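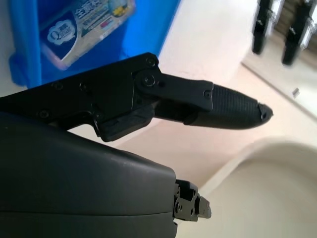
Figure 7. Wrist camera view, with the gripper finger and the blue container behind it.

4.3 Making the gripper mask for the wrist camera

The wrist camera always sees a part of its own gripper. If these pixels are not masked, the Quiroga detector can take the fingertip for an object and the planner will then try to avoid it. Make a new mask after each change of fingertip pads and each time the camera bracket was loosened.

1. Open the Clollstead console and select Sensors, then Wrist, then Mask.
2. Move the arm to the pose "mask_start". Keep the speed at the teaching value.
3. Press Record. The gripper opens and closes slowly 43 times. Do not touch the arm or the table in this time.
4. Check the coloured layer on the live view. It must cover the fingers, the links between them and the grey curved housing. Small holes at the screw heads are normal and are filled when you save.
5. Set Margin to 5 pixels. With a smaller margin the edge of the fingertip comes through when the finger bends under load.
6. Save the mask under the serial number of the gripper. Please do not use the name of the operator, we had two files called "fermin" and loaded the wrong one.

Note: Printed labels with big letters, like the one on the container in Figure 7, give many feature points even when they are out of focus. This is good for tracking but bad for the mask. If the layer spreads over a label, repeat step 3 from another pose.

Caution: The mask is applied before the depth filter. An object which is fully behind the mask does not exist for the planner. Never use the wrist camera alone to decide that the way is free.

4.4 Checking the bin zone with the head camera

The bin zone is the volume where both hands are allowed to enter, but only one at a time. The Erkgate planner reads it from the file zones.cfg. The head camera is used to place it, as it sees the bin and the two hands together.

1. Put the bin on the table so that both hands can reach above it without full stretch of the elbow.
2. Select Zones, then Fit to container. Wait until the outline is stable on all four walls.
3. Give the holding hand the role "place" and the other hand the role "wait".
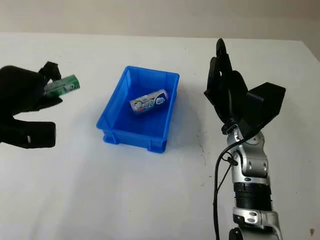
4. Look at the height of the waiting hand. It should be clearly above the rim of the bin, with the fingers up, and its path must not cross the path of the can on the placing side.
5. Start Dry run. The planner computes the movement and draws it, but the motors stay in hold. If the line of the placing hand passes through a can which is already in the bin, raise the release height and compute again.
6. When the line is free, press Accept. The zone is locked until the bin is moved.

Note: A can lying on its side has a different outline than a standing one. Select "cylinder, lying" in the object list, otherwise the free space in the bin is computed too large.

Note: The planner stops with error E-31 if it finds no path in 2000 ms. Increasing this limit helps only rarely. Turn the bin a little and fit the zone again.

Caution: The cable beside the arm is not in the collision model. Leave it enough slack for the whole turn of the wrist, and watch it during the first real movement with one hand on the stop button.

For questions on the zone file write to Renata Leiva, for the masks to Nicanor Urrutia.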